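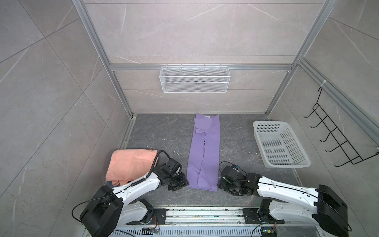
White wire mesh basket hung on the back beam, grey marble-pattern panels behind.

Skarnimard Shared Kitchen and Wash House
Second progress report to the Doolan Fund
Prepared by Lok-yiu Ng, project coordinator
8 June 2021

1. Summary of the period

The report covers the work since our first payment. The old dairy building on Hellgate is now dry inside, the drains are connected, and the wash house part has been open to residents for the last five weeks. The kitchen part is later than we promised. We ask the Fund to accept a new date for the kitchen, in September, and we do not ask for more money.

2. Building works

The roof repair took longer than planned. When the contractor, Tillelar, took off the slates on the north side, two of the main timbers were found to be soft and had to be changed. This was paid from the reserve, as agreed with you by telephone. The new timbers have been inspected and the inspector's letter is in Annex B.

The drains gave us less trouble than I was afraid of. The old pipe under the yard could be kept for most of its length and only the last part, where it meets the street, was replaced. The yard has been closed again with the same stones. Some of them are not yet level and Tillelar will come back for this when the ground has settled.

Electricity is finished in the wash house. In the kitchen the cables are in the walls but the sockets are not fitted, as we are waiting for the final position of the ovens.

3. Wash house

We have 111 households registered, against a target of 100 for the whole first year. Most of them come from the upper streets, where the flats are small and have no place for a machine. In the five weeks there were 278 washes. The mornings are full and the evenings are quiet, and we would like to try a lower price after six o'clock to see if people will move.

One dryer was out of service for nine days. The spare part was sent first to a wrong address. We have now asked the supplier to put the street name in larger letters on the label, and to telephone before delivery.

Residents have asked for a bench, for hooks for coats and for a clock. The bench and the clock are in place. The hooks will be put up together with the shelves of the kitchen, so that the joiner has to come only once.

4. Kitchen

The delay comes from the ventilation. Our first drawing had the outlet on the street side, and the planning office did not accept it. The second drawing brings it out through the rear wall. It was approved last month, but the fan must be a stronger model and the delivery is slow at present.

For storage we have chosen open wire baskets and rails, and no closed cupboards. Users of the kitchen will change every few hours, and with open storage it is easy to see what was left behind. It is also cheaper to clean. The cost of this choice is a little under the sum in the budget.

Four small food businesses have signed a letter of interest. One makes soups, one bakes flat bread, and two prepare lunches for offices. A fifth has withdrawn as it has found its own rooms.

5. Training

The hygiene course was given twice, and 35 persons received the certificate. The second group was smaller than the first. Several people told us that the hour was difficult for parents, so the third course will be in the school hours. We also translated the handout into two more languages, and I would like to thank the teachers who corrected it.

6. Money

We have spent nearly two thirds of the grant. The roof was over the budget line, the drains were under, and the salary line is as planned. The full table is in Annex A. There is one invoice from Tillelar that we have not paid yet, because the description of the hours was not clear. They have promised a new one.

7. Next steps

Fitting of the fan and the sockets, then the ovens, then the inspection by the health office. The price list of the kitchen must be decided before the summer holiday, and the draft will be sent to you for comment. We would be glad if a person from the Fund could visit when the ovens are in. Please write to me with a date that is convenient, and I will arrange that the builders are also present.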